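Memalgate: Teaching a Gripper from Hand Demonstrations
Student project report, Kernville robotics club
26 September 2018

1. What we set out to do

Our project began in July, after the spring competition season was over and the arm we had built was back on its shelf. The arm could repeat a path we typed in, but it could not deal with an object that had been moved. We wanted to collect examples of a person doing the task by hand, with a two-finger gripper that has its own camera, and use those examples to train a small control program. We named the project Memalgate. The software that lines up the video with the finger opening is called Ement, and most of it was written by Fulvio Martinelli.

There were five of us on the team. Two worked on the gripper, two on the software, and one kept the log and wrote most of this report.

2. The task

We picked a short task on purpose: approach a small object on a plain tabletop, close on it, lift it, and set it down somewhere else. The person holding the gripper starts each run with the fingers open and away from the object. We changed the starting side from run to run so the program would not learn one direction only.

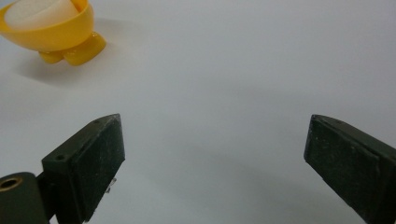 Each run was given a number and a one-line note in the log. If the operator bumped the table or let go early, the run was marked and left out of training. We did not try to fix bad runs by trimming them, although we talked about it — the timing in Ement depends on the whole recording.

By the end we had recorded 300 runs. Of these, 84 were marked as bad, mostly in the first week when we were still getting used to the trigger. The trigger spring was too stiff and people's hands got tired. We swapped it for a softer one and the later sessions went better.

3. Checking the finger opening

Ement needs to know how wide the fingers are at every moment. We got this from the video itself, by finding the two fingertips and measuring the gap between them. Before every session we opened the gripper all the way over a clear part of the surface, held it still, and saved that value as the maximum.
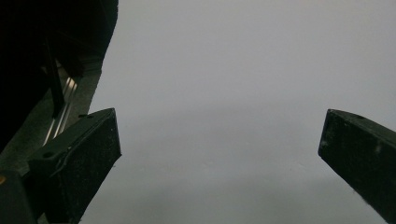 We skipped this check once and had to throw out the afternoon's numbers. The mount had been tightened the day before and the fingers no longer sat where the software expected them. After that the check went at the top of the session sheet.

Dark fingers on a pale surface were easy for the program to pick out. On the brown lab bench it lost the right fingertip often, so we stopped using that bench.

4. Results so far

The trained program moves toward the object from either side and usually stops close to it. Closing at the right moment is still a problem. It tends to close early, and with round objects it pushes them away. We think the bad timing comes from the older runs, where operators paused for different lengths of time before gripping.

5. What is left

We plan to retrain using only the runs made with the softer spring. Fulvio wants to add a second object to each run, but the rest of the team would like the closing problem solved first. The parts list and session sheets are in the Manurung folder on the club drive.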